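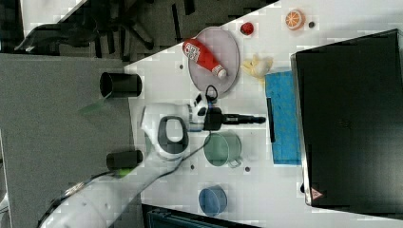 I have been putting off sorting the play kitchen since February, and last night I finally tipped the whole lot out and made myself decide what stays. It had gotten silly! The kids had stopped cooking and started just digging, and half the digging ended in a fight over the same two cups. So my first rule was that anything you can pour from or drink from gets looked at first, and the green mug (lying on its side by then, naturally) and the blue cup both made the cut without any argument from me. So did the ketchup bottle. I don't care how much room it takes up, every single meal served in this house for the past year has had ketchup on it, including the cake.

The thing I really wanted to fix was the bin. We had one deep tub from Kinville, 27 dollars, and everything small sank to the bottom and stayed there until somebody dumped it. Berenice Ledesma told me ages ago to go shallow and I didn't listen. Now I'm using two flat trays, one for food and one for dishes, and the strawberries don't get lost under the plates anymore.
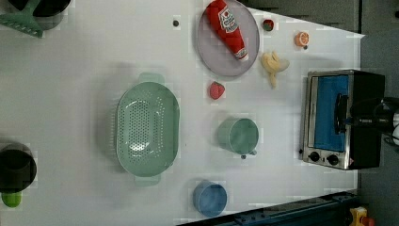 The colander stays. It's the best "bowl" we own.

What went: the duplicate forks, a frying pan with no handle, a cardboard pizza box that had been chewed, and the talking cash register, which is now living at my sister's house (sorry, sis). I also let go of a big set of plastic vegetables that no one has ever once chosen over the banana. I felt a little guilty about that one, they were a present, but come on.

I'm trying to keep the food tray to what fits in a single layer. If something new comes in, something old has to go to the Arkcombe toy swap. We'll see how long that lasts! 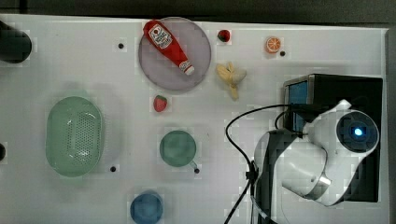 Reshma Pillay wrote back after my last post that she keeps only enough play food for one meal and swaps it every 3 weeks, and that her boys greet the old stuff like it's brand new. I love this and I'm stealing it. The second batch can go on the closet shelf, up high, next to the puzzles I still haven't dealt with.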